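Titudell opens orders for two-arm bag handling cell

PRASTOW, June 2025. Titudell will take orders from July for its Gorkumo cell, which is made for small bag workshops that plan their first robot purchase. The buyer can pay in 8 parts, and the training of staff is included in the price. The first series is limited to 143 cells. 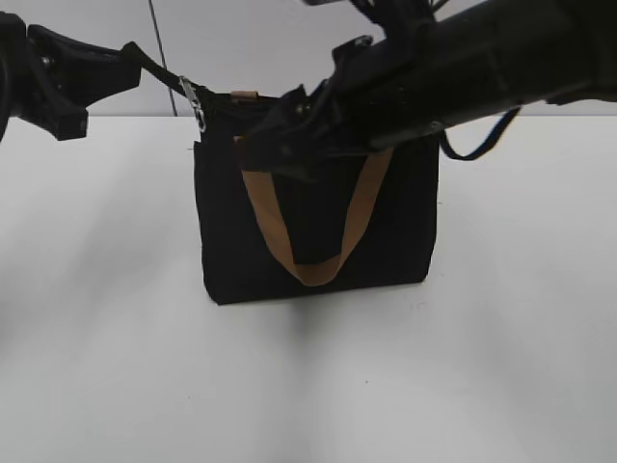
Two arms and a black tote bag with a tan handle.
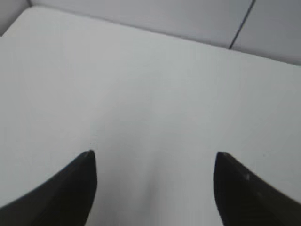

Leandro Collado asked that buyers also put spare gripper fingers in their budget for the first year, and said that many workshops forget this cost until the second order.

Workshops with fewer than 300 bags per week can ask for a shared rental plan. Requests for a quote go to Alistair Kerr at the Titudell sales office in Prastow.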